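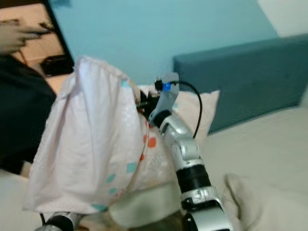
The Gyamfi two-arm kit from Tamard is made for teams who want to work with cloth in a normal bedroom. You receive two arms, two grippers, the wrist cameras and the head camera, with all cables cut to length. Changing a pillowcase is one of the bed tasks the kit is sold for, and it is a difficult one: the gripper must go into the open end of the case and hold it up while the pillow is still leaning on the headboard. The gripper housing is therefore narrow, and the fingers can go inside the fabric together.

What is in the box
Two arms with silver and white covers
Two grippers with black fingers
Wrist camera for each gripper, with bracket
Head camera
Cable set, 3 m
Tool bag and spare screws
Printed manual (English and French)

The arms arrive tested in pairs. Please do not mix arms from different kits, as the two controllers are matched at our workshop in Skadenness. If you must replace one arm, write to Fuseini Wumbei in the service department and he will send you the matching file.

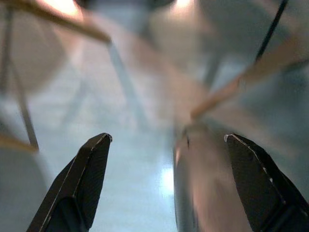 Each gripper has its own small camera, and it looks forward between the fingers. This view helps the operator in the last few centimeters before a grip, when the head camera sees mostly the back of the arm. Both fingertips stay in the picture on the left and right, and objects on the far side of the room will be soft, like the tan rods here. The black coating of the fingers is a wearing part. Small silvery chips at the tips, as on this pair, are normal and they do not change the grip. We recommend to order new fingers when the coating is gone from the inner face -- ask for set 237, which contains 2 pairs.

Care of the grippers
Wipe the fingers with a dry cloth after each session. Do not use alcohol on the coating. Check the bracket screws once in a week, and more often if you work with heavy blankets. The cable behind the camera needs a free loop, so please do not tape it to the arm.
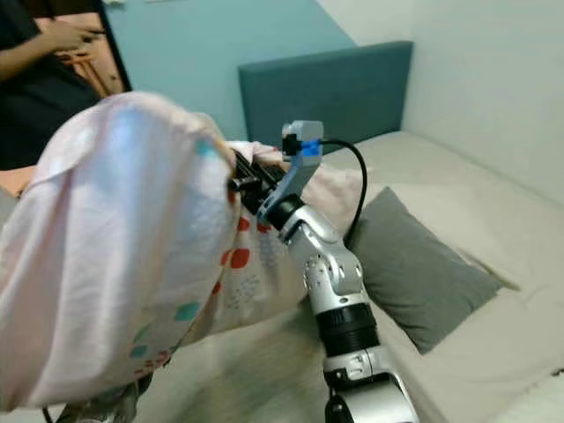

Ordering and delivery
Delivery time is 8 weeks from the day of payment. The Pelby stand is not included and must be ordered separately. For groups which already own a stand from another maker, Philomena Odoi can check the drawing and tell you if the holes will fit. Training for one operator is included in the price and takes place at your site or by video call. Orders for June should reach us before the end of March.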